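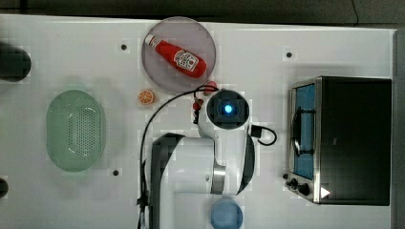
One of the worktops at the Kvam open day: pale green colander, toaster oven, and ketchup having a lie-down.

Kvam open house, Vadby
Posted 3/1/20

I should say up front that I don't trust any kitchen I can't cook in. Showrooms make me itchy. The drawers glide, the lemons are always perfect, and then you get home and your own drawer still jams on the potato masher. So when Kvam announced that it was opening its test kitchen in Vadby to the public for one day, with a tour and a talk on "the honest small kitchen," I went mostly to see how honest.

The drive is dull and the signs are worse. Vadby is really two streets and a business park, and Kvam is at the back of the business park, behind a tile warehouse with a much bigger sign. I circled twice. Parking is free, and I'll give them that.

The leaflet at the door says the building is 3094 square feet. I don't know who that number is meant to impress, because half of it is offices and a hallway with coats in it. The part you get to see is one long room with eight stations, each one supposed to stand for a kind of household. There's a family station, a student station, a station for people who bake, and so on. You get a sticker and a paper map, and you're sent around in whatever order the crowd allows. There were 31 of us in my group. That's too many people for a room where everybody wants to open the same cupboard.

Tickets were $40. For that you get the tour, the talk, coffee in a paper cup and a voucher for ten percent off, which doesn't apply to anything on sale. Most of the shop was on sale.

The stations

The family station was the busiest and the least convincing. Lots of hooks. I have lived in a house with children in it, and hooks are where you hang things for the first week. The baking station had a nice deep counter and a flour bin that I would like to own, but I asked about the lid seal and was handed a brochure.

The small-kitchen worktop was the one I liked best, which surprised me. It's a white tabletop with ordinary stuff on it, laid out as if somebody were halfway through a meal. The red ketchup bottle was on its side on a gray see-through plate, cap and all, and there was a little orange slice on the bare table below it. After six stations of folded linen I was glad to see a condiment. I can't say it taught me much about organizing a kitchen, but it looked closer to my counter at noon than anything else in the building.

The colander got its own speech. It's a pale green oval with rows of small holes in the bottom, part of a line they call Mimby, and the pitch is that an oval fits a narrow sink better than a round one. Fine. Maybe it does. There was no sink at that station, so we were all asked to imagine the sink. I have a round colander and a narrow sink, and my solution for years has been to hold the colander in one hand. I asked if we could see one with pasta in it. We could not, that day.

I will say the shape is pleasant, and the rim looks like something you could get a decent grip on. Whether those rows of holes drain quickly or just sit there holding starchy water is the only thing I care about in a colander, and I left not knowing.

The plates are Skomby. The gray one under the ketchup and a light blue one on the near side of the table were both round, and they were described to us as "calm." I have no view on whether a plate is calm. I do like that you could put food on the gray one and still see a bit of the table through it, though I suspect you would also see every smear. Our guide said the colors are made to be mixed. Every plate company says that now, and it mostly means they won't promise to have your color in stock next year.

Then the toaster oven, over on the right side. It's black, with a glass door, a metal handle and a row of black knobs on a silver strip. A woman near me asked how much counter it really takes up, and the answer was that it "earns its place." That isn't a measurement. I had a tape in my bag and felt too shy to use it, and I regret that. On a table this size it looked like a big guest. If you have a full oven already, I'd want a very good reason to give up that much elbow room. If you don't have one, it's probably the first thing you'd buy, and you'd put up with the rest.

I like knobs, for what it's worth. You can turn a knob with wet hands. I didn't get to turn these.

The talk

It ran long. The main idea was that small kitchens fail when people own too much, and that you should keep out only what you use each day. Then we were shown a slide of everything Kvam makes that you should keep out each day. I counted on nobody else noticing, but a few people laughed, so I wasn't the only one.

There was one useful part, on where to stand. The speaker said to put your feet where you chop and then move everything you reach for to within one arm's length of that spot, before buying anything at all. I tried it when I got home. It meant moving the salt and the cutting boards, it took ten minutes, and the salt has stayed where I put it. So that's my $40, I suppose.

Questions were taken at the end, but only three of them. Mine was about spare parts for the Mimby line and I was told to send an email. I have sent the email.

Would I go again?

They're planning another one in October, with a working sink, or so the woman at the coffee table told me. If the sink is really there, and really has water in it, I might. Go early, skip the family station, and bring your own tape measure and be braver with it than I was. The shop is at the far end and you have to walk through it to leave. I bought a dish brush. It wasn't on sale, so the voucher worked.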